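# Open day at the Brosano peace archive

I had been meaning to get to Brosano for years, and the open day on 10/28/24 finally gave me the push. The archive there holds the papers from the Flelton talks, the long, stop-and-start negotiations over the river border, and on a normal weekday you need a letter and a lot of patience to see any of it. On Monday you just walked in!

They let us through in groups of 13, which felt small enough to ask questions. The first room has the drafts of the final agreement, 6 of them, laid out in order on one long table. I could have stayed there all morning. The clause on returning farmland grows from two lines to almost a page (and then shrinks again, which our guide said people still argue over).

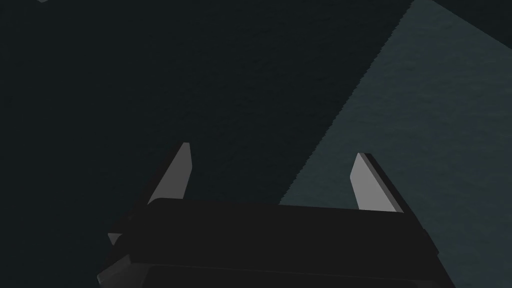 Downstairs are the letters. Nearly 300 have been cataloged so far, most of them from families in the Radetti valley writing to ask when they could go home, or who would pay for a roof. I've read plenty of books on postwar settlements, and they tend to stick with the delegates and the maps. Reading a complaint about a missing plow, written the same week the border was signed, put the whole thing in a different light for me.

After lunch there was a talk on amnesty in the upstairs reading room, and it got lively. Half the audience thought the Flelton terms let too many officers off; the other half wanted to know what else would have stopped the shelling. The speaker took both sides seriously and ran well over time, and I was glad she did.

A few practical notes. The bus from Pan stops right by the gate, but the last one back leaves early. Bags go in the lockers, pencils only in the reading room. The printed guide to the collection is worth picking up, mainly for the timeline at the back.

The next open day is planned for September, and I've already put it in my calendar.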